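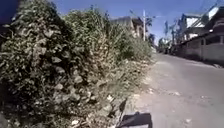
左カーブの手前、つる草の土手と塀のあいだの上り坂

2018年12月21日
書いた人:坂道係

はい、やらかしました。今日は配送ロボの走行試験、坂道コースの日だったんですが、見事に止まりました。しかも2回!

コースは全長1135メートル。右はずっとコンクリートの塀、左は草ぼうぼうの土手で、車線の線もない道です。前に平らな道で走らせたときは機嫌よく完走してくれたので、正直ちょっとなめてました。

1回目は203メートル地点。急に左へ寄りはじめて、舗装を外れて砂利の路肩に片輪を落としたところで停止。あわててログを見たら、位置推定がじわじわずれてたんですよね。塀が同じ区切りのくり返しだから、Uleo(うちの位置推定ソフトです)が自分は一区画うしろにいると思いこんだみたい。気持ちはわかる。私だってあの塀だけ見て歩けと言われたら迷います。

それより青くなったのは2回目のほう。また寄りはじめたので、手元の非常停止を押したのに、すぐ止まらない! 70センチ以上ずるっと進んでからやっと停止。Skistonの無線停止ボックス、受信機の再接続中は信号を取りこぼすことがあるらしく、たぶんそれです。横に人はいなかったし、速度も歩くより遅かったけど、止まるはずのものが止まらないのは本当に心臓に悪い……。手のひら、汗びっしょりでした。

というわけで今日の試験はそこで打ち切り。帰りは電源を落として、みんなで押して坂を下りました。重い。明日は筋肉痛確定です。

夜に事故報告を書いて、Solankiの担当窓口にもログを送りました。直るまで屋外は禁止。通信が途切れたら車体側で勝手に止まる設定、入っていたはずなのに、待ち時間が長いままになってたのも見つけてしまい、これは完全にこっちの確認もれです。反省。次は出発前に、止める練習を坂の下でやってからにします。

あ、あと車輪に細かい砂がけっこう噛んでたので、掃除も忘れないこと。ブラシどこやったっけ。

最近の記事
・Trondbergの充電台が届いた
・Uleoの地図を作り直す
・平らな道で初完走!
・12月の試験予定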